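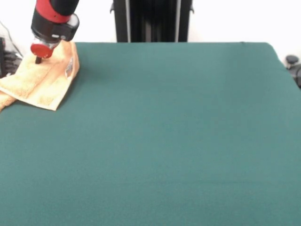 Figure 4. Folded orange towel on a felt-like table cover.

Print this page | E-mail this page

Joltent Heated Drying Rack: User Manual
Section 5: Setting Up and Loading the Rack

Read this section before you plug the rack in for the first time. Setup takes one person and no tools. Keep the carton until you have checked that all parts are present.

5.1 Choosing a place

1. Pick a level floor with at least 5 inches of clear space on every side of the rack.
2. Make sure the power cord reaches a wall outlet without being stretched. Do not use an extension cord or power strip.
3. Keep the rack away from curtains, bathtubs, sinks and open flames.

CAUTION: Do not set up the rack in a shower area or anywhere water can splash on the control box.

5.2 Opening the frame

1. Stand the folded rack upright with the control box at the bottom left.
2. Pull the two legs apart until both side locks click.
3. Lift each wing until it is level, then swing the support bar into its slot.
4. Press down lightly on the middle of each wing. If a wing drops, the support bar is not seated. Fold the wing and start again from step 3.

Note: The side locks are stiff when new. Push at the hinge and keep your fingers clear of the gap.

5.3 First heating

1. Leave the rack empty and plug it in.
2. Turn the dial to Low. The green light comes on.
3. Let the rack run for 94 minutes, then turn it off and let it cool. A faint smell is normal the first time.

If the light does not come on, turn the dial to Off, unplug the rack and see Section 8.

5.4 Loading

1. Spin or wring out all items first. Dripping laundry must not go on the heated bars.
2. Hang towels and sheets in a single layer. A towel folded in four will dry on the outside and stay damp in the middle.
3. Put heavy items on the center bars and light ones on the wings.
4. Leave a finger's width between items.
5. Turn thick towels over halfway through.

The rack draws 1,145 watts on High. Use High for cotton towels and Low for everything else. Check the care label if you are unsure.

CAUTION: Never cover the control box with laundry. Do not dry items that have been cleaned with solvents.

5.5 Folding and storage

1. Turn the dial to Off, unplug the rack and wait until the bars are cool.
2. Lower both wings, release the side locks and push the legs together.
3. Wrap the cord loosely around the two hooks. Store the rack upright in a dry place.

Text: Shabnam Khokhar. Checked by Adeel Zaidi.

Related items
Section 6: Cleaning and Care
Section 8: Troubleshooting
Pullosen Wall Rail: Mounting Guide
Clurkwood Clothes Airer: Parts List

This site uses cookies to remember your settings. Accept | Manage cookies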